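Samerau municipal election controversy

The Samerau municipal election controversy was a dispute over campaign spending and candidate eligibility in the town of Samerau. It began in February, during the race for mayor, and ended with the resignation of a sitting councillor and changes to the town's election bylaw.

Background

Samerau is governed by a mayor and 6 councillors elected at large. Political parties are not recognized on the ballot, although informal slates have been common since the town took over the neighbouring village of Flestell. Graziella Pagano had served two terms as mayor and announced that she would not run again. Two councillors, Ezequiel Olvera and Maricruz Esquivel, filed papers to replace her.

Olvera ran on a promise to freeze property taxes and sell the former curling rink. Esquivel wanted to keep the rink and turn it into a seniors' centre. Most early coverage in the Flestell Courier was about the rink, and the two candidates agreed on much else, including the new water plant and a longer season for the public pool.

Dispute

In February the Courier reported that Olvera's campaign had received furniture, printing and office space from Fundden, a property management company that held the lease on the rink's parking lot. None of these had been listed in his interim disclosure. Under the bylaw then in force, goods and services had to be declared at market value if they came from a business dealing with the town.

Olvera said the items were on loan and that he had been told loans did not count. The town clerk, Emiliano Ledesma, said his office had given no such advice in writing. A revised disclosure put the value of the office space at $1,800 and the printing at $410. The furniture was listed without a value, and this became the main point of a complaint filed by Tonantzin Mendoza, a retired teacher who had run for council in the previous election. 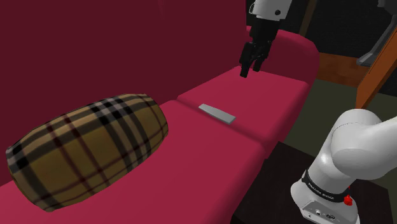
A red sofa with a tartan bolster (computer rendering).

Mendoza's complaint also questioned whether Olvera lived in Samerau. He owned a house on Ochoa Road, part of which lies outside the town limits. Ledesma ruled that the house itself was inside the boundary and that Olvera was eligible. The spending portion of the complaint was sent to an outside reviewer.

Election and review

Voting went ahead as planned. Esquivel won by 1,100 votes, a wider margin than either campaign had expected. Olvera conceded shortly after 9 p.m. and kept his council seat, which was not up for election that year.

The reviewer's report was released in the spring. It found that the disclosure had been incomplete but that there was no evidence of an intent to mislead. It criticized the wording of the bylaw, which did not define a loan, and recommended that the clerk's office keep a written record of all advice given to candidates. Council voted to accept the report. Olvera abstained and resigned his seat the following month, citing the demands of his business.

Aftermath

The seat was filled in a by-election won by Mendoza. One of her first motions set a fixed schedule of values for borrowed equipment and office space. It passed with one vote against.

The rink was not sold. Fundden gave up the parking lot lease when it expired, and the town now runs the lot itself. Plans for the seniors' centre were later scaled back to a single hall and a kitchen.

See also

Flestell amalgamation
List of mayors of Samerau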